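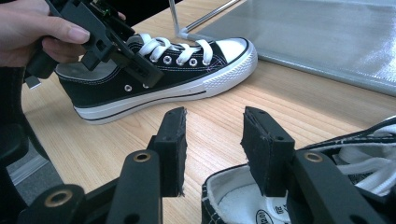
Can Machines Do the Chores Yet? Project report, Maysoun Sleiman and Dalal Zein
Mar 14, 2025

We started in December with a plain question: which small jobs at home or in a shop could be handed to a machine today? We picked shoes. Pairing them, standing them upright and tucking in the laces is dull work, and the Brunner shop in Mevcombe has someone doing it every evening.

Our results are mixed. Over 158 tries with canvas sneakers, picking up a shoe by its side was the easy part. Setting it down facing the right way took much longer - 40 tries ended with the shoe on its side. Laces were the worst. They are flat and soft and never lie the same way twice, and we stopped scoring them after the second week.

Our answer for shoes is not yet. Dalal thinks lace-up models should be left out of the next round, and Maysoun wants to keep them in.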